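Chapter 8
Why Games Get Delayed

I pre-ordered my first game when I was in middle school, and it slipped three times before I got to play it. I was furious! I figured the whole team had gone on vacation. Then I grew up, took a job testing games at a small studio called Jalley, and found out where all those months go.

My first project there was Flurkitz, a puzzle game with 20 levels (tiny, right?). We planned to ship in June. By spring our bug list had 700 entries on it, and fixing one door on level four somehow broke the save menu.
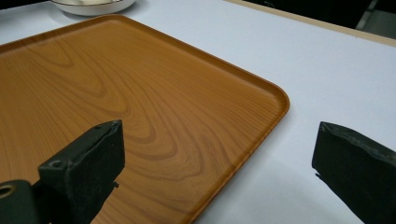 So we cut it down. We sorted every bug by how badly it would hurt a player, and 375 of them had to be fixed before launch. The rest went on a list for later patches, and yes, a few of those are still in the game today.

In this chapter I'll take you through how a schedule gets made, who gets to move the date, and what a studio tells its fans when it does. We'll start with the milestone plan, so keep your notes from Chapter 7 handy.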